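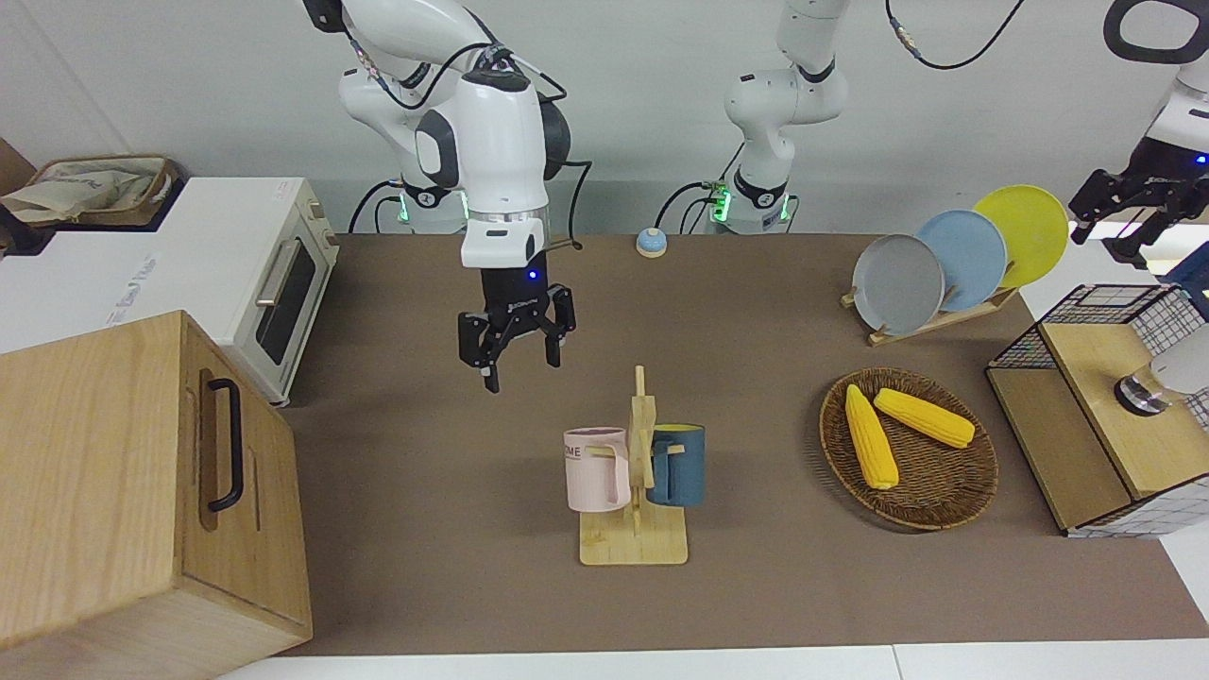 An indicator light is the cheapest form of written language that a manufacturer can put on a product, and it is the only one that is routinely shipped without a dictionary. A light has a colour, a position, a brightness and a pattern in time. The maker assigns a meaning to some combination of the four and the owner is left to work out which. Two green rings at the bases of a pair of white arms, with a small blue light up near each gripper, will serve as a specimen. Green at the base is easy to accept, as most people have been taught by mains equipment to read green as powered and healthy. Blue has no such history. It could stand for a mode, a connection, a fault of a mild sort or the bare fact of electricity, and there is nothing in the colour itself to choose between them. The same four readings are open to the owner of a tumble dryer, a thermostat or a toothbrush stand. My argument is that this should be treated as a defect in the product and recorded as one.

I write manuals for a living, mainly for kitchen and heating equipment, and the table of indicator states is the part of a manual that arrives last. The drawings come early. The safety text comes early, having been copied from the previous model. The table of lights comes after the firmware has been frozen, and in poor cases it comes after printing, in the form of a loose sheet. The cause is organisational. The light is specified by the electronics team as a component, driven by the software team as an output, and explained by the documentation team as a message. No single drawing holds all three. When the software team finds that it needs one more state, it adds a slow blink to a lamp that already has a fast one, and the difference between slow and fast is defined in milliseconds in a file that the customer will never see.

The blink is the weakest device available and the most heavily used. A person looking at a blinking lamp can say that it is blinking. Most can't say whether it is blinking at one rate or another unless both rates are shown together. A manual I was asked to revise last September, for the Rustetti wall boiler, distinguished three blink rates on a single amber lamp. One meant low water pressure, one meant that the flue sensor needed attention and one meant that the controller was waiting for its thermostat. The first can be dealt with by the householder in a few minutes. The second calls for a qualified engineer. The householder was expected to separate them by timing the lamp against a clock. I suggested a second lamp and was told that the front moulding had been paid for.

My colleague Ruoxi Xu has kept a register of indicator tables for as long as we have shared an office. It has 51 products in it at present, nearly all of them domestic. Of these, 33 use blue for at least one state, and the register has a separate column for what the state is. The entries in that column include standby, running, paired, not paired, water softener active, child lock engaged and heating complete. I don't claim that the register is a proper sample. It is made up of whatever crossed our desks. It is enough to show that a customer who learns what blue means on one appliance has gained no knowledge that can be carried to the next.

Red, amber and green are in better order, though less than is commonly supposed. Red is used for a fault and also for plain standby, a habit inherited from television sets, so that a house at night may contain several red lamps of which all are reporting that nothing is wrong. Green is used for ready and also for charging complete. On the Drolar bicycle charger green means that charging is in progress and the lamp goes out when the battery is full. An unlit lamp on that charger therefore has two possible meanings, a full battery or no power at the socket, and I have met an owner who rode to work on the wrong one. The parts cost the same either way. Reversing the logic would have needed one line of code and a changed row in the table.

The usual defence is that lamps are supplementary, and that the full story is available in the application on the customer's phone. I find this weak on technical grounds before any others. The states in which a lamp matters most are start-up, loss of network and failure, and those are the states in which the application is least likely to be in contact with the product. The Cardoso router is a fair case. Its single white lamp turns violet when the router has lost its connection, and the meaning of violet is given on a support page. A customer with a second connection can read that page. A customer without one has a violet lamp.

A second defence is cost. An additional lamp needs a light guide, a hole in the moulding, a line on the board and a test step at the end of the production line, and across a long run those sums are real. I accept the figures and dispute what they are compared with. The comparison made in design meetings is between one lamp and two. The comparison that ought to be made is between the second lamp and the support calls caused by the lack of it, and those are paid from another budget. A printed word beside an existing lamp is cheaper again. It needs no component at all. Printed words are resisted mainly because they must be translated, which is a fair objection for a product sold in many countries, and because they spoil the look of the front, which isn't. 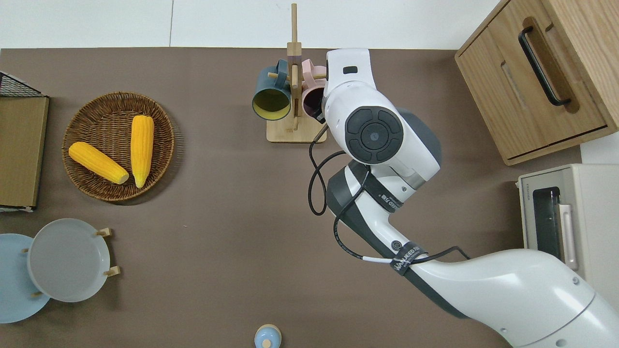

A round control pad with four curved button segments; the lettering is on the two black bands further down.

Unmarked controls are a related matter and follow the same path. A ring divided into four curved segments has a strong suggestion of up, down, left and right, and a suggestion is all it is. On a fitting that is always seen the same way up, the suggestion holds well enough. Mount the same ring on anything that turns, such as a shower handset, a bedside lamp on a jointed stem or a camera grip, and the user's up and the designer's up part company. A small raised dot on one segment would settle it. Raised dots are also useful in the dark and to people with poor sight, and they wear better than ink.

Brightness deserves its own line in the specification and seldom gets one. Lamps are approved under the lighting of a laboratory or a trade hall and then installed in bedrooms. Modern blue and white lamps are far more efficient than the green ones that they replaced, and in many designs the drive current was never turned down to match. People respond with black tape. Tape over a lamp should be read as a field report. The customer has judged that the message is worth less than the darkness, and the product now has no indicator at all, including for the fault that the lamp was fitted to report. The Cultetti dishwasher that I own throws a bright white spot on the kitchen floor while it runs, and it can't be dimmed or turned off from the menu. The menu does offer a choice of closing melodies.

There is also the question of the reader's eyes. A fair share of men can't reliably separate red from green, and a lamp that changes between those two colours in one position is, to them, a lamp that doesn't change. This has been known for as long as there have been railway signals, and railway practice dealt with it by using position and shape as well as colour. Domestic practice went the other way when the two-colour lamp became cheap. It saved a hole.

What I would ask for is modest. Every indicator state should be printed on the product itself, on the rear plate or inside the door, in a table no larger than the rating label. A rating label on a small appliance is commonly 40 mm wide, and that is room enough for five or six states in plain type. A state that can't be given a row should be taken out of the firmware. No lamp should carry more than 2 blink rates, and where it carries both, one should be steady enough to be mistaken for nothing else, for example a single flash followed by a long gap. No condition that calls for an engineer should share a lamp with one that doesn't. Brightness should be adjustable down to off for every lamp that doesn't report a hazard, and the setting should survive a power cut.

I have been told that the rear plate is a poor place because the rear of a dishwasher faces a wall. Inside the door, then. Ruoxi's view is that the table should be on the front, beside the lamp, and that any maker unwilling to put it there should be asked how many of the states are really needed. I think that is a harder rule than the trade will accept at present, and I would sign it.

2025-06-24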